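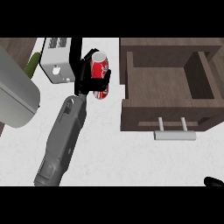

Section 5. Planning the purchase of a countertop arm

Last updated: November

Search this guide Enter a keyword Go

This section is for sites preparing to order a Volel arm for kitchen and pantry work. It should be completed before a request for quotation is sent to Sarkside. Electrical installation is covered in Section 6.

5.1 Before requesting a quotation

1. List the objects the arm will be expected to handle. State the widest and the heaviest of each kind. A drinks can, a jar and a loose vegetable place different demands on the gripper and should be entered on separate lines.

2. Draw the worktop to scale. Mark every appliance that will remain in place, including small ones such as a toaster, and show each drawer in its fully open position.

3. Decide between one arm and two. A second arm requires its own mounting plate and its own line in the budget.

4. Run the layout in the Tarar simulator. Place the arm at the proposed mounting point and confirm that the gripper can reach the inside of each drawer while holding an object upright.

Note: The simulator licence covers 12 months and is charged per site. Sites that already hold a licence should quote its number on the order form.

Caution: A successful simulated run does not replace the reach check on the real worktop. Allow a clear margin of 5 cm on all sides of the open drawer.

5.2 Preparing the budget

5. Enter the arm, the gripper and the controller as separate items. They are depreciated over different periods.

6. Add the Wellimus finger pads. Pads are supplied in packs of 29 and are not covered by the warranty.

7. Allow about 247 hours of staff time for the first year, to include training, layout changes and routine inspection.

8. Enter delivery and removal of packaging under site costs. Sarkside does not include these in the unit price.

Note: Where the worktop is stone, obtain a written estimate for drilling before the order is placed. Clamp mounting may be approved for single-arm layouts only.

5.3 Submitting the order

9. Attach the scale drawing, the object list and the saved simulator file.

10. Send the completed form to the purchasing office and retain a copy at the site. Changes to the mounting point after this stage require a new quotation.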